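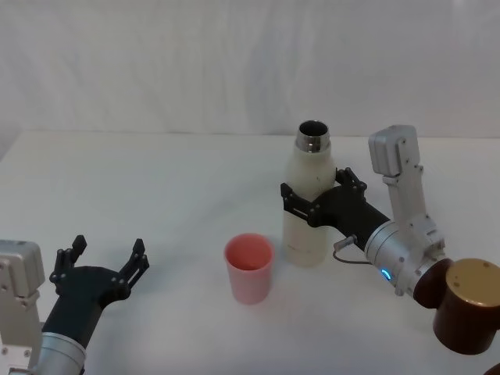

A Second Winter for the Wool Coat

Used coats are easy to find and hard to judge. What to look for before you pay, and what the repairs cost after.

The coat I have worn for the last four winters cost $97 at Hokel, a resale shop on the main street in Burnham. It is a charcoal wool overcoat, knee length, with a notched collar and three buttons. The lining was torn at both armholes and one pocket had a hole big enough to lose a phone through. Having it relined cost me $186, almost twice what I paid for the coat. I would do it again, though I would check a few things first that I didn't know to check then.

Hokel took in 3,839 coats last year, according to the shop, and most of them were wool or part wool. They start arriving in March, when people clean out closets, and the shop holds the good ones in a back room until September. By the middle of October the best sizes are gone. Anyone who wants a choice of medium and large coats should go early, on a warm day, and be prepared to try on heavy wool with a sweater underneath.

That last part matters. A coat that fits over a T-shirt in September won't close over a sweater in January. Wear or bring the thickest thing you plan to put under it. Reach forward as if you were holding a steering wheel. If the back pulls tight between the shoulder blades, put it back on the rack. Shoulders are the one part of a coat that costs too much to change. Sleeves can be shortened and sides can be taken in, and a hem can come up an inch or two without much trouble.

Reading the cloth

The label inside gives the fiber content, if it is still there. On coats made before the 1970s it often isn't, or it gives only the name of a store. All wool is the easiest to care for and repair. Wool with a little nylon wears well at the cuffs. Once the wool falls below half, the coat tends to pill along the sides where the arms rub, and it won't hold a press for long.

Weight tells you something, but less than people think. A heavy coat can be loosely woven and let the wind straight through. Hold a single layer of cloth up to a window, the front edge or the vent at the back, and see how much light comes between the threads. A dense cloth shows almost none. The old Bevan coats, which turn up at Hokel a few times each season, are a good example. They feel lighter than they look, and the weave is so close that rain takes a while to get in.

Moths are the main worry. The holes you can see are only part of it. Larvae graze along the surface and leave thin tracks that look like wear, usually under the collar, inside the pocket flaps and along the hem where the cloth is folded. Turn all of these out. A gritty feeling in the seam is a bad sign. So is a fine webbing stuck to the nap. One or two holes in a dark, fuzzy coat can be rewoven or felted over so well that you'll forget where they were. A dozen is a different job, and at that point I'd leave the coat to someone who wants it for fabric.
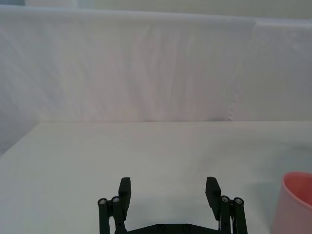
Shop lighting hides a lot of damage, and so does a crowded rack. At home, or at the counter if the shop will let you, lay the coat out flat with the front facing up and the sleeves spread. The surface under it makes a difference. I'd pick a plain white tabletop over a bed or a patterned rug. Dark wool against white shows every thin spot along the edges, and any grit or loose fiber that falls out of the seams is easy to see. When you have done the front, turn the coat over and do the back, then turn it inside out and go around the armholes with your fingers. The whole inspection takes me 20 minutes. Most shops have a short return window, and this is the time to use it.

The lining is supposed to wear out

People reject good coats over a torn lining. A lining takes the friction that would otherwise go into the wool, and on a coat worn every day it lasts perhaps ten winters. It goes first at the armholes, then at the back of the neck, then at the bottom edge of the sleeves. None of this tells you anything bad about the coat. A worn lining in a coat with sharp edges and even color usually means that the owner liked it and wore it.

Small tears along a seam can be sewn shut in an evening with a needle and matching thread. Tears in the body of the fabric are harder. Old acetate gets brittle, and the stitches pull through and make the hole bigger. If you can push a finger through the lining with light pressure, it has to come out.

Pesis, the alterations shop two doors down from Hokel, does a full relining in two to three weeks, longer if you bring the coat in after the first cold snap. The price depends on length and on the pockets. A short jacket is less. A long coat with a back pleat and inside pockets is more. They will offer you a choice of plain polyester, a heavier satin, or a viscose twill that feels much better and costs more by the yard. I chose the twill. It slides over a sweater without clinging, and it doesn't crackle with static when the heat is on.

Ask for two things when you drop the coat off. The first is a pleat down the center back of the lining, if there isn't one already. It gives you room to move, and it keeps the new lining from tearing at the armholes the way the old one did. The second is cotton pockets. Keys go through thin lining fabric in a season. Plain cotton twill is cheap, and nobody sees it but you.

If the shop has the coat open anyway, it is also the time to replace shoulder pads. Coats from the 1980s often have foam ones that have turned to powder. You can feel this from the outside as a lumpy, uneven edge. Thin felt pads will bring the shoulder back to a more ordinary shape without changing the cut.

Buttons, hems and hems again

A new set of buttons does more for a tired coat than anything else at the price. Real horn is nice but not required. Look at the size of the buttonholes first and take an old button with you to the store. Sew them on with a shank, which is a short stem of thread between button and cloth, or the front of the coat will pucker when it's closed. On the inside, put a small flat button behind each large one to take the strain.

Hems are worth a look every fall. Mine has come down twice, both times at the vent, and both times I fixed it badly and then had Pesis fix it properly. Heavy wool wants a loose stitch that catches only a thread or two of the outer cloth. If you pull it tight, you'll see a line of dimples all the way around.

Keeping it

Dry cleaning once a year is plenty, in April, before the coat goes away. More than that takes the life out of the cloth. The rest of the time, brush it. A natural bristle clothes brush, used downward with the nap after every few wearings, takes out the dust that would otherwise work into the weave. Hang the coat on a wide wooden hanger with space on both sides, and let a damp coat dry in the room before it goes in the closet. Keep it away from radiators.

For summer storage, a cotton bag is better than plastic. Clean wool in a closed bag is safe from moths in most houses. Cedar smells good and does some work while it is fresh, but the blocks need sanding every year and most people forget. I did. The one hole in my coat, below the left pocket, dates from that summer. Pesis rewove it with threads taken from the inside of the hem, and I have trouble finding the place now.

My total so far, with the relining, the buttons, the hems and the reweaving, is still under what a new coat of that weight sells for in the department store out by the highway. The collar is starting to wear along the fold. A tailor can turn some collars over and sew them back with the fresh side out, and I plan to ask about that in April when I bring it in.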